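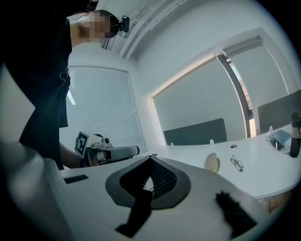 zernel_kit
We're 730 episodes into a two-handed set for a small policy and I've started to doubt how we handle the gap between takes. Each person works a pair of hand grippers, one left, one right, plus a head camera. My question is what you do with the seconds where the arms are up and no task is under way. In ours you often get one gripper looking straight across at the other, with the square marker on top of it in plain view and the table behind with somebody's glasses on it. Do you cut those seconds or leave them in?

Talebi
Cut them. We trim everything before the first contact with an object. Idle time teaches the policy to hover.

skalside_lab
I'd keep some of it. If the marker is in view you can check the left-to-right offset between the two hands, and there isn't a better moment for it than when both are still. We keep the first 30 frames of every take for that and mask them out of training.

Talebi
Fine as a calibration clip, but do it once per session. Doing it every take is a lot of storage for a number that doesn't change.

skalside_lab
It does change. We had a mount work loose on a Friday and lost 16 takes before anyone spotted it. With a check on each take we would have lost one.

zernel_kit
That's useful, thanks. Our offset check is per session at the moment. What about the clutter? Glasses, bottle, phone, all lying out on the table and never touched.

Zakum
Leave it. We cleared our tables for the first batch and the policy fell over as soon as someone put a mug down.

Talebi
Agree on that one, as long as it moves. If the same bottle is in the same spot for the whole set, the model may use it as a landmark.

Zakum
We shift things every seven takes or so. Not very scientific – it's just when we swap operators.

zernel_kit
OK. I'll mask the start frames, keep them on disk and move the clutter at each swap. Talebi, do you trim by hand or off the gripper width?

Talebi
Gripper width, then a quick look by eye. The width alone misses pushes, where the fingers never close.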